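4. Changeover Timing and Shift Length in Amateur Hockey

4.1 Data

The analysis in this section uses shift records from the Wallin League, an amateur ice hockey competition with nine member clubs. Games are played in three stop-time periods, and each club dresses two goaltenders and up to 18 skaters. Line changes are unlimited and may be made during play. The league does not track individual ice time, so shifts were logged by hand from game video by two coders working separately. Oyelaran coded all games; Omoregie coded a subset used to check agreement. A shift was opened when both of a skater's feet were on the ice and closed when the skater reached the bench door or crossed the boards.

Shifts interrupted by a penalty, an injury stoppage or the end of a period were removed, as were shifts taken by a skater who had been moved to a different position during the game. The remaining sample contains 660 shifts by forwards. Defensemen were coded but are treated separately in Section 5, where the smaller number of pairings calls for a different model.

4.2 Definition of a late change

Earlier work on the professional game has tended to mark a shift as long when it passes a fixed duration. A fixed cutoff is hard to defend for amateur play, where fitness varies widely within a single roster and a bench may be short by several skaters. We instead define a late change relative to the skater's own median shift in the same game. A change is late when the shift runs longer than that median and the skater has passed up at least one clear opportunity to leave the ice. An opportunity is clear when the puck is in the attacking zone, or has been sent there, and the skater is between the center line and the team's own bench.

This definition has a cost. It depends on the coder's reading of where the puck is going, and the two coders disagreed most often on dump-ins that were cut off near the blue line. These cases were settled by joint review and kept in the sample. Regroups in the neutral zone were never counted as opportunities, even when the skater in question was close to the door.

4.3 Bench position

In the first and third periods the bench is near the defensive zone. In the second period the teams switch ends and the distance to the bench from the defensive zone grows. The long change is well known to coaches, and any model of late changes that leaves out the period will assign its effect to fatigue. We therefore include period as a fixed effect and the skater's starting zone as a covariate. Score state is entered as trailing, tied or leading, taken at the start of the shift.

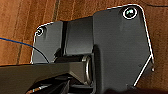
Figure 6. Molded plastic bracket with screw hole.

Does a late change by one forward delay the rest of the line?

In most cases it delays one linemate and leaves the other unaffected, with the delayed skater usually the center.

The pattern follows from how the clubs change. Wingers on the bench side leave first, and the center tends to hold position until at least one replacement has joined the play. When the far-side winger stays out, the center often stays as well - the fresh skater on the near side is then playing with two tired linemates. The effect is present in every period but is larger in the second. It does not depend on score state once starting zone has been included.

4.4 Sensitivity

Three checks were made. First, the model was refitted with the disputed dump-in cases left out. The sign of each coefficient was unchanged, and the estimate for period moved slightly toward zero. Second, the skater's median was replaced with the median for the full line. This lowers the number of shifts marked late among centers, who play longer shifts than their wingers on most of the rosters. Third, games with a short bench were fitted alone. Standard errors in this subset are wide, and we draw no conclusion from it beyond noting that late changes were less frequent per opportunity - a result that may reflect slower pacing by skaters who expect little rest.

The model does not account for coaching instructions. Several clubs call changes from the bench, while others leave the decision to the skater, and the video carries no usable sound. Club is entered as a random intercept, which absorbs part of this difference but cannot separate it from differences in conditioning.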